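**Brononness opens table-top homeware range to shops**

31 October 2022

Brononness, the homeware maker, has begun taking shop orders for Setila, a range of small printed vases and holders meant for narrow shelves, hall tables and the backs of desks. Until now the range has been sold only from the company's own workshop counter and through a few weekend markets.

The range started in March with two shapes. One was a low bowl with a turned-in lip. The other, which has sold far better, has a wide rounded foot and a narrow open neck, and takes a single stem or a small bunch of dried grass. Customers have also been buying it with nothing to put in it.

Nektarios Gkikas, who designed the range, said the foot took most of the work.

"We had a tall one first and it went over every time a door banged," he said. "So we brought the weight down and let the bottom spread out. It takes up more of the table than I wanted, but it stays where you put it. I left the neck alone after that."

The pieces are built up in thin layers and the layer lines are left showing. Brononness tried sanding and filling them on an early batch and decided against it. The filled pieces marked easily and took too long to finish for the price. Small differences in the surface from one piece to the next are normal and shops should not treat them as faults.

Setila pieces are sold for dried stems only. They are not sealed on the inside and should not be filled with water. A glass liner is being made for the narrow-necked shape and will be sold separately. Brononness does not yet have a date for it, and asks shops not to promise one to customers.

The company made 1,552 pieces between the launch and the end of the summer, all in one room behind the counter. A second room has now been fitted out, with shelving down one side and a packing bench under the window. Brononness expects this to bring the yearly figure to 4,000 if orders hold up. Polyxeni Manolakis, who runs the workshop, said the packing had been the slow part.

"Printing goes on overnight and you come in and it's done," she said. "Then you've got a row of things that are wide at one end and thin at the other, and no box fits. We were using torn-up paper until June. The new boxes have a card collar that holds the neck, and they stack."

The boxes are made by Ververidis, which also supplies the swing tags. Each box holds one piece. Outer cartons hold a dozen and can be mixed by shape and colour. The colours at present are black, chalk and a dark green. The green is in short supply until the next delivery of material and orders for it may be sent on later than the rest.

Shops can order from a minimum of one outer carton. Zodik, the gift and stationery chain, has taken the narrow-necked shape in black for its larger branches and will stock the bowl from the new year. Wagner Cordeiro, homeware buyer at Zodik, said the vase suited customers who wanted something for a table against a wall.

"It looks right near the back edge of a table, where a lamp would be too much," he said. "Black is what people have asked us for. We may try the chalk later on."

**Ordering and samples**

Trade price lists are available from the Brononness workshop by post or email. Sample pieces can be lent to shops for two weeks, with return postage paid by Brononness. Please say which shape and colour is wanted, and give a daytime telephone number for the carrier.

Press enquiries and requests for samples should be sent to Polyxeni Manolakis at the workshop. Pictures of the range may be used free of charge with the credit "Brononness". 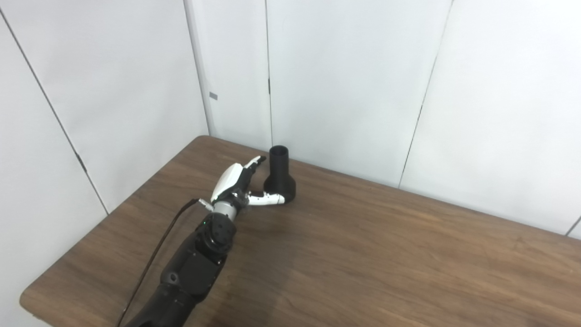
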